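# Asurell grasp planner: our listing and notes

Asurell is a grasp planning package for soft goods, sold by Gronetti as a yearly license. It takes camera input from the wrist, segments the fabric, proposes a pinch and hands a path to your own controller. We resell it. We also get the support calls, so this page is more cautious than the brochure.

The vendor says it "understands garments." Treat that as a slogan. What you get is an edge and fold detector, a scoring step and a decent viewer for replaying runs. The viewer is the best part and works without the rest of the license.

**In the license**

- Planner and scoring module
- Replay viewer with frame stepping
- Labeling tool, including import from Hernari project files
- Email support for the license year

**Not in the license**

- Drivers for your arm
- Hand-eye calibration (the wizard only checks one you already have)
- Any promise about cycle time

Small clothing is where we'd look hardest before buying. Printed patterns pull the edge detector around, and metal hardware throws highlights that the scorer can read as a corner. A pet shirt with a floral print, a satin bow and a ring at the neck gives it both problems at once.

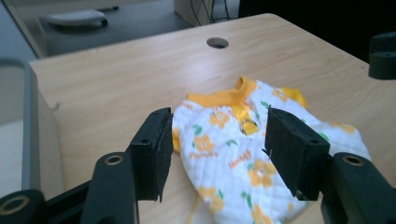 *Page last changed: 13 January 2022*

The confidence number deserves suspicion too. It rates the pinch against other pinches in the same view, so a high score on a bad view is still a bad pinch. Set a floor, log what gets rejected, and read the log.

Gronetti's starter set has 2,000 labeled grasps, mostly flat towels and plain shirts. We added 352 of our own on the Mercado bench before the scores on printed fabric meant much to us. Plan on doing the same with your stock. The labeling tool is slow past 15 open clips, and the June update didn't change that.

**Requirements**

- 22 GB free disk, more if you keep replays
- Wrist camera with fixed exposure
- Gripper width reported to the planner on every frame

Trial licenses run 15 days. Bring your worst items to it and leave the towels at home.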